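**Treloar opens its household sorting room in Lamdale on November 13, 2022**

LAMDALE. Treloar, the household goods reuse center on the east side of Lamdale, is opening a new sorting room for small items. The room takes in the things that tend to end up at the bottom of a moving box: kitchen brushes, bottle parts, plastic cups, single toy blocks, lids, clips and bath toys. Residents can drop off mixed boxes at the side entrance during regular center hours. There is no charge.

Until now Treloar accepted furniture, lamps, bedding and full sets of dishes, and turned away boxes of mixed small goods. Staff kept a count at the door through the summer and recorded 214 boxes that had to go home again with the people who brought them. Most came from households that were moving or clearing out a parent's home.

"People had already done the hard part, which was getting it all out of the drawers," said Marama Tuhiwai, director of Treloar. "Then we told them to take it back to the car. We wanted to stop doing that."

The new room was a storage area for bed frames. It has been repainted, and the old bed racks have been taken out. Each box is emptied into an open metal bin with low enough sides that a person can reach the floor of it. Items are then taken out one at a time and sent on to cleaning, to a shelf group, or to recycling. Glass, knives and anything with a battery are pulled first and handled at a separate bench.
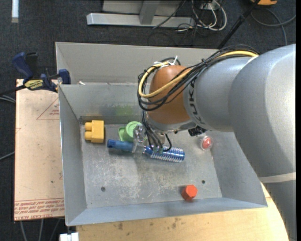

*Small goods in one of the gray metal bins, among them a blue brush, a light green plastic piece and a yellow toy building block.*

Treloar sorts by use first and by material second. A bottle brush goes with kitchen cleaning goods whether its handle is plastic or metal. Toy blocks are kept together by size and sold by the bag. Parts that belong to something larger, such as a loose cap or a cup with no lid, are held on the matching shelf for nine weeks. If the other half doesn't come in during that time, the part goes to recycling.

The shelf plan was drawn up by Vlasta Delić, who runs the sorting floor. She spent part of the fall working through trial boxes lent by staff families and changed the plan several times before the shelves were fixed to the wall. An early version had a shelf for "bathroom" and another for "baby," and too many things could have gone on either one. They are now a single group called Wash and Care.

"If two people pick up the same thing and put it in two different places, the shelf is wrong," Delić said. "So we changed the shelf."

Brushes get their own rule. Those with clean, straight bristles are washed and sold. Those with flattened or stained bristles are set aside for the repair shop next door, where they are used on bike chains and garden tools. Toothbrushes are not accepted in any condition, and neither are used sponges.

Shelving for the room was supplied by Prodik, a Lamdale storage firm, at a reduced price. The wash station came from Fladedel, which also fitted the drain and the drying racks. Murray Partington, who managed the job for Fladedel, said the racks were made with a finer mesh than the company normally uses so that blocks and bottle caps would not drop through.

"Our standard rack is meant for trays and pans," Partington said. "We put a handful of toy bricks on it and half of them were on the floor. The mesh fixed that."

**What to bring**

Treloar asks residents to follow these guidelines when packing a mixed box:

- Use a box or bag that one person can lift.
- Empty and rinse anything that held food, soap or paint.
- Leave toy sets loose or bagged, complete or not. Single blocks are fine.
- Tape a note to the outside of the box if there is anything sharp in it.
- Keep paper, clothing and electronics out of the box. Clothing and small electronics have their own drop-off points in the main hall.

Boxes don't need to be sorted ahead of time. Staff ask only that nothing wet is packed, as damp boxes can't be stacked.

**Sales and pricing**

Sorted goods will be sold from open trays along the front wall of the main hall. Most single items are priced at 97 cents. Bags of toy blocks are $2. Schools, day care centers and foster families can ask at the desk for a supply card, which covers one bag of toys and one bag of kitchen goods each month.

Mwanaisha Mugo teaches kindergarten in Lamdale and took part in the trial with her class supply closet. She brought in a crate of mixed blocks from several brands and left with bags that fit together.

"I had blocks that looked alike and wouldn't join up, and the kids got frustrated with them," Mugo said. "Now I have one kind in each tub. I also got rid of a lot of cups."

Income from the trays will go toward the running costs of the room, including water, bags and one part-time position on the sorting floor. Treloar plans to fill that position in January. Applications can be picked up at the front desk.

**Visiting the room**

Residents who would like to see the sorting room can join a short tour on opening day. Tours start at the side entrance and are led by Delić and Digby McAlister, the center's building manager. Closed-toe shoes are required on the sorting floor. Children are welcome with an adult. The wash station will be running during the tours, and visitors may bring one mixed box each to be sorted while they are there.

Parking at the side entrance is limited to drop-offs. Visitors staying for a tour should use the main lot and walk around the north side of the building. The ramp by the loading door is open to anyone who needs step-free access.

**About Treloar**

Treloar collects, cleans and resells used household goods in Lamdale and nearby towns. The center sells furniture, bedding, dishes, lamps and small housewares from its main hall, and offers pickup of large items within the town limits.

**Press contact**

Digby McAlister, Treloar, Lamdale. Interviews with Marama Tuhiwai and Vlasta Delić can be arranged through the front desk.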